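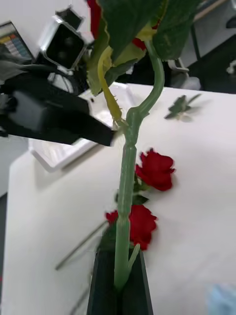 Tenant Advice and Representation Project: Progress Report to the Myung Fund
Reporting period: second half of the grant year, ending in March

1. Overview

The project gives free legal advice to renters in Astgate and Bulham who are facing eviction, a disputed deposit, or serious repair problems. The grant pays for one full-time housing attorney, a half-time paralegal, and the cost of the phone line. All three were in place for the whole period apart from a gap of a few weeks in the paralegal post, which is covered in section 4.

2. Work done

The phone line took 1,306 calls. Most callers needed one conversation and a follow-up letter or email. Callers with a court date already set were moved to the front of the list and offered an appointment at whichever office was closer.

We opened full representation files for 212 households. The target in the grant agreement was 200. The larger part of these were nonpayment cases in Bulham, where two big apartment buildings changed owners and the new management sent notices to a lot of tenants at once. Many of those notices gave the wrong amount due or left out the cure period required by the lease. Where that happened, we raised it in the answer and asked for dismissal.

Deposit cases were slower than we planned. Small claims hearings in Astgate are being set further out than last year, and a number of files opened in the fall are still waiting for a date. We will carry these over and report the results in the final report.

Repair cases made up the rest. We have started sending the paralegal to take statements at the home when the tenant has trouble traveling, and this has given us better evidence on heat and water complaints than phone interviews did.

3. Court-day desk

The desk outside the Bulham courtroom opens at 8:30 a.m. on eviction days. An attorney is there until the last case is called. Tenants can get advice before they speak with the landlord's lawyer, and in some cases we enter a limited appearance the same morning. The clerk's office now puts our one-page sheet in with the summons packet, so more people arrive knowing the desk exists.
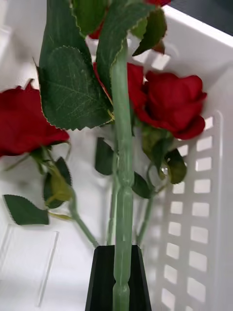 Artificial roses in a white plastic basket.

We asked for a second table and a door that closes. The table has been agreed. The room has not, and private conversations still take place in the hallway. We have raised this again with the court administrator.

4. Staffing and systems

The first paralegal left for a county job. The post was advertised twice and filled from the second round. During the gap the attorney did her own intake, and callback times went from one working day to 3. They are back to one.

We moved all open files to Deso, the case management system named in the original proposal. The transfer took longer than the vendor estimated. Closed files from before the grant are still in the old database and will stay there — moving them would cost more than it is worth, and we can still search them.

5. Budget

Spending is slightly under plan because of the vacant post. We would like to use the difference for interpreter fees, which have gone over the budgeted line in both halves of the year. A revised budget is attached for approval.

6. Next period

We plan to run evening clinics in Astgate twice a month, finish the tenant guide to deposit claims, and close or transfer the carried-over small claims files. We also need a decision from the Fund on the interpreter line before the next clinic schedule is printed.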